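3. 조사 대상 및 방법

3.1 임시 적치면으로서의 조리대

본 절에서는 가정 내 소형 휴대품의 임시 적치 행태를 다룬다. 임시 적치란 물건이 고정된 보관 위치로 돌아가기 전, 수평면 위에 일정 시간 머무르는 상태를 말한다. Bucur의 분류에서는 현관 선반, 식탁, 조리대가 대표적인 적치면으로 제시되었으며, 본 연구는 이 가운데 조리대에 한정하여 관찰을 수행하였다. 조사는 6월에 Drondstead 지구의 공동주택 29가구를 대상으로 진행하였다.

조리대 상판은 색조와 무늬에 따라 단색, 결무늬, 반점무늬로 구분하였다. 반점무늬 상판은 밝은 바탕에 크기가 다른 짙은 색 및 주황색 계열의 입자가 흩어진 것으로, 갈색 계열의 소형 가죽 제품과는 명도 차가 비교적 뚜렷하다. 그러나 입자가 큰 영역에서는 윤곽 판별이 지연된다는 응답도 있었다.

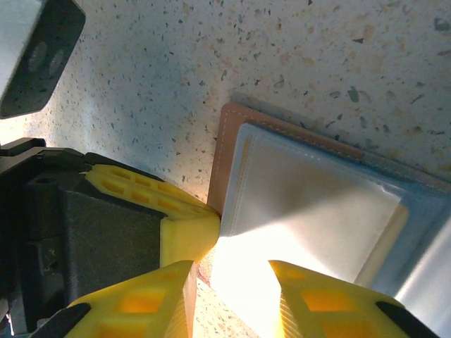 그림 2. 반점무늬 석재 조리대 위에 놓인 황갈색 가죽 커버.

적치 대상은 지갑, 열쇠, 카드 케이스, 수첩, 안경집, 기타의 6개 범주로 나누었다. 가죽 또는 인조가죽 외피를 가진 물건은 재질을 확정할 수 없는 경우가 많아 하나의 재질군으로 통합하였다. 기록 항목은 물건의 방향, 개폐 상태, 조리대 모서리까지의 거리, 인접 물건의 유무이다. 거리는 줄자로 측정하였고, 모서리에서 50 mm 이내에 놓인 경우는 낙하 위험 배치로 별도 표기하였다. 수집된 배치 기록은 200건 이상이며, 동일 가구에서 같은 물건이 반복 관찰된 경우에도 위치가 달라졌으면 독립된 기록으로 처리하였다.

3.2 용기와의 인접 배치

조리대에는 휴대품 외에도 식품 보관용기와 정리용기가 함께 놓인다. 투명 용기는 벽면을 통해 상판 무늬가 비치므로 경계가 약하게 인지되고, 측광 조건에서는 용기의 그림자가 실제 점유 면적보다 넓은 영역을 어둡게 만든다. 이에 따라 인접 여부는 그림자가 아닌 용기 바닥의 외곽선을 기준으로 판정하였다.

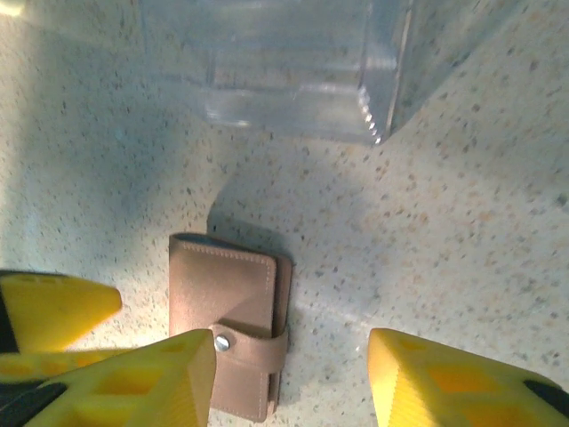 그림 3. 투명 플라스틱 용기와 스냅 단추로 잠긴 소형 지갑의 배치.

개폐 상태는 잠금부를 기준으로 닫힘, 열림, 판별 불가로 부호화하였다. 띠와 단추로 여미는 지갑은 단추가 체결되어 있을 때만 닫힘으로 보았으며, 덮개가 접혀 있으나 띠가 풀린 경우는 열림에 포함하였다. 용기 안에 들어 있는 지갑은 적치가 아닌 수납으로 간주하여 분석에서 제외하였다. 방향은 장변이 조리대 앞 모서리와 이루는 각도로 기록하고, 평행, 직각, 사선의 세 수준으로 축약하였다.

부호화는 두 명의 평가자가 독립적으로 수행하였다. 판정이 엇갈린 기록은 Kimulberg 분류 지침의 우선순위 규정에 따라 재검토하였으며, 재검토 후에도 합의되지 않은 항목은 결측으로 처리하였다. 가구별 적치 빈도의 차이는 4절에서 다룬다.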